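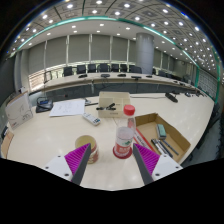
3.2 Where people went for coffee

Okay, so this is the part I enjoyed most! We had 316 cafe diaries from Cundby, and I read every single one (some of them twice, with a coffee of my own). What I wanted to know was simple: do visitors pick a cafe for the drinks, or for the room they get to sit in?

Mostly the room. Golo, the little place by the canal with the mismatched armchairs, came up in 50 diaries, and hardly any of those said a word about the espresso. People wrote about the window seats, and about staying much longer than they'd planned. Neltatau was a different story. Its fans went for the cardamom buns and grumbled about the stools!

I also went through 3139 online reviews of the same cafes, and there the pattern gets muddier. Reviewers love to talk about prices, while diary writers almost never do. My guess is that a review feels like advice to a stranger and a diary doesn't, but I can't test that with what we have.

Figure 2. Bottle on a white table.

One more wrinkle: Reddy closed for repairs in November, so its diaries all come from the summer months.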